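Comparing finger sets on a two-arm table-setting station

Posted by Vellska Lab Support, October 8, 2019

Our department operates a two-arm station used for table-setting trials. We are comparing two sets of gripper fingers, the Sternavar flat plates and the Trallel soft pads, and must recommend one set for purchase. Both perform acceptably on cups. Cutlery is less consistent, particularly when a utensil lies flat on the tabletop. We would appreciate guidance on a fair test procedure and on whether the controller settings should be held constant between sets.

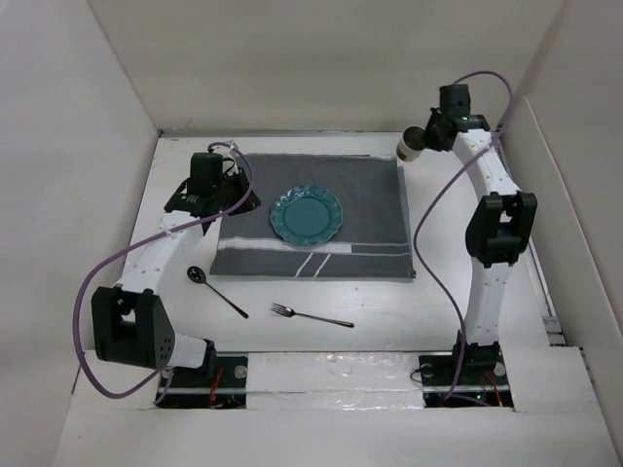 2 min read

The current layout uses a gray placemat, a round teal plate with a wavy rim, a paper cup, a fork and a spoon. The cup is assigned to the right arm. We have completed 335 trials with the flat plates and intend to reach 600 before changing fingers. The closing force setting has been 35 percent throughout.

Anselmo Condori

I would recommend against completing all trials with one set before beginning the other. Cable wear, joint calibration and operator habits all drift over a period of weeks, and the second set will inherit that drift. Please consider alternating in blocks, with the same starting positions recorded for each block.

Closing force should not be held constant across objects. A paper cup held on its side deforms easily, and a force suited to a metal fork may crush it. Establish the lowest reliable force for each object and each finger set, then report both values. Hold arm speed and approach height constant.

For flat cutlery, the approach angle usually matters more than the finger material. We tested 3 angles in February on a comparable station, and the steepest produced the fewest missed grasps. Kindly record misses and drops separately – they have different causes.

G. Guzmán

Soft pads. We changed over last year and have not gone back.

Trallel User Desk

Soft pads are suitable for cups and plate rims. They do wear at the tips when dragged along a hard tabletop, so the inspection interval should be included in any cost comparison. We would also advise checking that the wrist cable retains sufficient slack at full rotation after the fingers are changed, as the added length alters the reach.

Related items
Choosing a closing force for thin-walled objects
Wrist camera or overhead camera for cutlery detection
Recalibrating after a finger change
Sternavar plates: replacement screws
Cable routing on paired arms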